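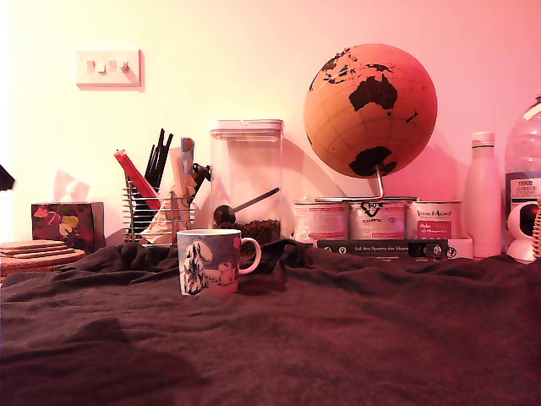 Our kitchen at the Darkley apartment has one short counter, and for the first year everything we owned ended up on it. In February we went through it all and kept out only what gets used every day. Coffee comes first in this house, so the beans have the middle of the row, in a tall clear container with a white lid, and the scoop lives inside it. The chopsticks stay out too, standing in the wire holder. Most of the other tools went into the drawer by the stove.

Home
Kitchens
Small Spaces
Gallery
About

Search this site
Enter keywords
Go

The coasters
Cork, and round. They get stacked at the end of the counter under the light switches, and that is as far as they travel most days. We had a set of slate ones before and gave them to my sister in Rezende.

The mug
White, with a blue-gray picture of a fluffy cartoon character on it. We have other mugs in the cabinet but this one tends to stay out. The cabinet shelf was the first thing we cleared, and eleven mugs was too many for two people.

The beans
We buy them from a shop in Flurkach, usually on a Friday, and pour them straight from the bag into the container. The bag then goes in the recycling. I used to keep the bags folded over with a clip, and there were always two or three open at once. Now we finish one lot before starting the next. The clear sides help with that -- I can tell from across the room when we are running low.

The tissue box
It has moved four times. The windowsill was too damp and the top of the fridge was too high for my mother when she stays with us. Behind the coasters seems to work.

What left the counter
A toaster, the bread box, a fruit bowl that mostly held mail, and a Ploden kettle with a loose lid. The toaster is on a shelf in the hall closet and comes out on weekends. The mail has a tray by the front door now. I still owe a new home to the blender, which is sitting on a dining chair.

Whole job took two evenings and cost $69, nearly all of it for drawer dividers. The quote we had for an extra cabinet was $510, and we have put that off until next year.

Words and kitchen by Teodoro Sandoval

Share 7
Comments 2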